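About Prekia

Hi, and welcome! I started Prekia at my own kitchen bench, mostly out of crankiness. I'd moved into a flat with one drawer and no pantry, and every organiser I bought was either too deep for the shelf or fell over when you pulled it out. So I began hunting down baskets, trays and racks that suited small homes, and friends kept asking me to order them one too. The shop now carries 95 different pieces, and I've used every one of them at my place (my cupboards are very tidy, my hallway not so much).
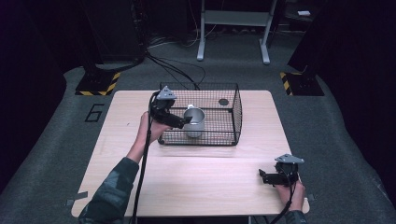
People ask me all the time which basket to buy first, and my answer hasn't changed in years: get an open one you can see into. Solid tubs have their place, but things go to the bottom and stay there. With black wire mesh you can spot a metal mug from across the room, and the rectangular shape sits nicely along the back of a table with space left over in front for your cuppa. I keep teabags and spoons in mine.

Our Zultimico range is the one for kitchens and Grirurier is for desks and craft rooms, though plenty of you mix the two and send me photos, which I love! Orders are packed by hand in the mornings and usually leave the same day, except in December, when it all goes a bit mad. If you're stuck on sizes, measure your shelf and drop me a line.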